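Putavetti M16 compact mixer: review after a season of small-room shows

Reviewed by Bradley Oakley
Updated 11th August

The M16 is a 16-channel digital mixer aimed at bars, church halls and listening rooms that have a stage but no full-time sound engineer. I used one as the house desk at the Ostell, a seated music room in Costville with a capacity of 76. It replaced an analog desk that had been in service long enough for three of its faders to crackle.

What is in the box

The mixer, a power cable with a locking connector, two rack ears and a printed quick-start sheet. The full manual is a download. There is no dust cover, and the one sold separately fits loosely over the rear connectors.

Inputs and outputs

There are twelve combo jacks and two stereo line pairs, which is how the maker gets to 16. Buyers who need 16 microphone inputs should look elsewhere. The preamps are quiet up to about two-thirds of their range. Past that point a hiss becomes noticeable with ribbon microphones and soft singers. With ordinary dynamic vocal microphones it was never an issue.

Six aux outputs feed the monitors. At the Ostell we use four wedges and one in-ear pack, so one output was left over for the lobby speaker. All outputs are balanced. Phantom power switches in banks of four, a cost saving I would have preferred to see made somewhere else.

Layout

Eight motorized faders cover two layers. The layer button is lit in blue or white, and the two colors are hard to tell apart under stage wash. I put tape over one and wrote on it. The screen is bright, responds to a fingertip and ignores a sleeve. Each channel has a four-band equalizer, a gate and a compressor, reached in one press from the strip.

Scene recall works well. We saved 32 scenes in July, most of them for returning acts, and loaded them at sound check without a fault. Scene names are limited to ten characters.

Noise and heat

The fan runs all the time. On a rock night it cannot be heard. For solo guitar, with the desk at the back of a small room, people in the last row can hear it between songs. I measured the case after a four-hour show and it was warm at the left rear corner, within what I would accept. Leave a hand's width of clearance on that side.

Remote control

The tablet app connects over the desk's own wireless network. Range was good across the whole room with an audience in. It dropped twice in the season, both times on nights when the bar's card reader was being reset, and came back within a few seconds. The audio carried on during each drop. The app does not show gate activity, so set gates at the desk.

Blandine Gilbert, who books the room and runs the desk on open mic nights, worked mainly from the app. Her view is that the simple mode hides too much: it shows level and reverb, but muting a whole stage box takes three taps. She has since moved to the full mode and built a page of mutes.

Recording

A USB drive in the front slot records a stereo mix. Multitrack recording needs a computer. Files split at two gigabytes, with no gap at the join that I could find. The desk will not start a recording if the drive has a space in its name, and the error message does not say so. 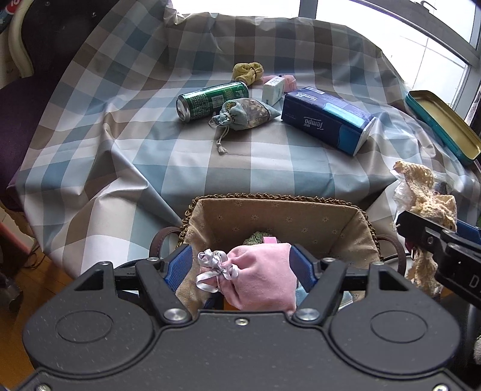 Compared with the Chamoun Stage 12

The Chamoun has fewer inputs and no motorized faders, but its fan is off below a set temperature and its preamps stay clean to the top of the range. For a room that hosts only acoustic acts it is the better desk. For full bands with separate monitor mixes, the M16's extra outputs settle the matter.

Faults

One fader (channel five, layer one) stopped returning to position in the sixth week. A recalibration from the service menu fixed it – the steps are on page 69 of the manual.

Verdict

A capable desk for small venues with mixed programs. Recommended for rooms where the mixer can sit away from the seats.

Sound quality: 8/10
Ease of use: 7/10
Build: 7/10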